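I've been meaning to write up the Eltlow reading kit since we finished with it in the spring, and a couple of people from my neighborhood group have asked, so here goes. I'll apologize now for the length. I do go on about books.

The kit is called *Walking Together*, and it's put out by Omiler. The idea is that a group of neighbors, a church class or a family gets a box with everything needed to read and talk about the history of voting rights and fair housing over one winter. You get 13 thin booklets, a leader's guide, a big fold-out timeline and a deck of question cards. Our group started in December, with cider and far too many cookies, and we met in each other's living rooms until the booklets ran out.

I loved the booklets. They're short enough to read in one evening after the dishes, and they lean on letters, sermons and newspaper pieces from the time, so you hear people speaking for themselves. The one on housing had us sitting there until way past when we'd meant to go home, because so many of us had grown up on streets that looked just like the ones it talks about and had never once asked why they looked that way. I still think about that evening.

The question cards are a mixed bag. The good ones are very good ("Who taught you what was fair?" kept us going for most of a meeting), but plenty of them read like something off a school worksheet, and we got into the habit of dealing out three and picking the one that made somebody sit up. They come sorted by color, too, and the colors don't match the ones in the leader's guide, which had me flipping back and forth more than I'd like. 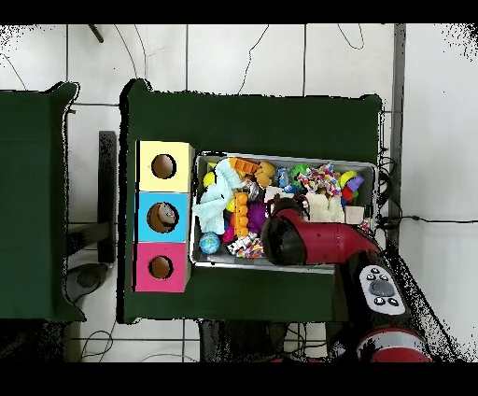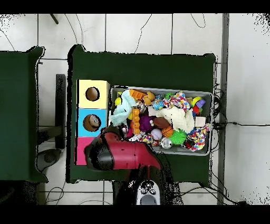
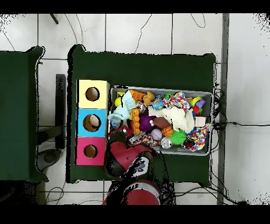 Now, the leader's guide. If you've never led a discussion before, it will hold your hand very kindly – it has opening lines, suggested timings, even advice on what to do when two people talk over each other. If you have led one before, you'll skip a lot. I would have gladly traded ten pages of it for a decent list of further reading, since the one at the back fills barely half a page and leaves out poetry and fiction altogether. We made our own list in the end, and it's taped inside the lid of my box.

The timeline is lovely and enormous. We hung it in my hallway all winter and my guests would stop on the way to the bathroom and not come back for ages! Do be careful with the folds, though. Mine has started to split along 2 of them, and I'm a person who is gentle with paper.

I had looked at the Staseo kit as well before choosing this one. It's handsome, but it is built around videos, and I wanted us looking at each other and not at a screen. That's only my taste, and a group with younger folks in it might feel quite differently.

So would I buy it again? Yes, for the booklets alone, and I'd tell you to split the cost among the group the way we did. Ours has already been promised to the next street over, cider recipe included.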